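Havarico Fund: Reuse and Repair Grants
Progress report, second period
Project: Morkthorpe Computer Reuse
Prepared by: Guido Piras, workshop lead

Summary

Work in this period moved from collecting machines to stripping, checking and rebuilding them. We have taken in 343 desktop computers since the grant began, most of them from the Guerra offices when they closed their second floor. Sorting is up to date. Rebuilding is behind the plan, mainly for want of memory, and we set out below what we are doing about it.

Intake and sorting

Every machine gets a paper tag on arrival with a number and the donor's name. Drives are removed on the first day and go into the locked cabinet, and the tag number is written on the drive as well. We changed this in September after two drives were found with no number and had to be matched to their machines from the donor's own list. It took most of an afternoon and we do not want to repeat it.

Small form factor machines are being kept to one side for now. They are slower to open and the parts are harder to swap between makes. The full towers are easier and we are doing those first.

Bench work

The order of work on a tower is now fixed. The side panel comes off, the memory is taken out and tested separately, then the cooler and processor come out and the socket is looked at under the lamp for bent contacts. The power supply stays in the case until the board has been checked. Cables are left connected at the supply end and only unplugged where they are in the way, as we were losing time refitting them.

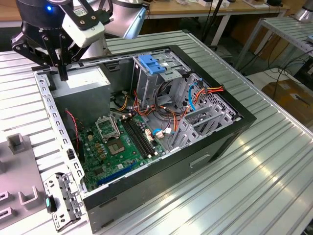

Tower with the side panel off. The processor socket and all four memory slots are empty; power supply and drive cage still in the case.

With the processor out, the board is brushed down and the capacitors are checked for bulging. Boards that pass are logged as ready for parts. Boards that fail are taken out and go to Fistusora for recycling, and the case, supply and cables are kept if they are sound. We have had more failed supplies than we allowed for, chiefly in the older towers, where the fans are worn. A supply with a noisy fan is not repaired. It goes in the recycling crate.

Cables have been a nuisance. The older towers have long bundles that get pushed into whatever space is left, and they rest against the fan if nobody ties them back. Each rebuilt machine is now checked for this before the panel goes on — it is the last line on the bench sheet.

Rebuilt machines

The target for this period was 60 rebuilt and tested desktops. We completed 40. Of these, 30 have gone out, to the library, the sixth form study room and families referred by the housing office. The other ten are on the shelf with their paperwork done and will go once the keyboards arrive.

The shortfall is down to memory. Many of the donated machines came with a single small module, which is not enough for the software people want to run. Pairing modules from two machines gives one usable desktop and leaves an empty board behind it. We have a quote for second-hand modules from Fistusora and would like to move money from the transport line to pay for them. Transport has cost less than planned because Guerra delivered their machines to us.

Space

The benches are adequate. Storage is not. Stripped cases take up as much room as complete ones, and the back wall is full. Morkthorpe Parish Hall has offered us the dry store behind the kitchen until spring, and we intend to accept. There is no rent, but we will need shelving and a better lock.

Next period

Complete the outstanding 20 desktops from this period's target.
Start on the small form factor machines.
Move the stripped cases into the dry store.
Send the second load of failed boards to Fistusora and file the weight certificate with the next report.

Decision requested

Please confirm whether the transport underspend can be used for memory modules. The quote is held until the end of the month. The bench sheet and the current stock list are attached separately.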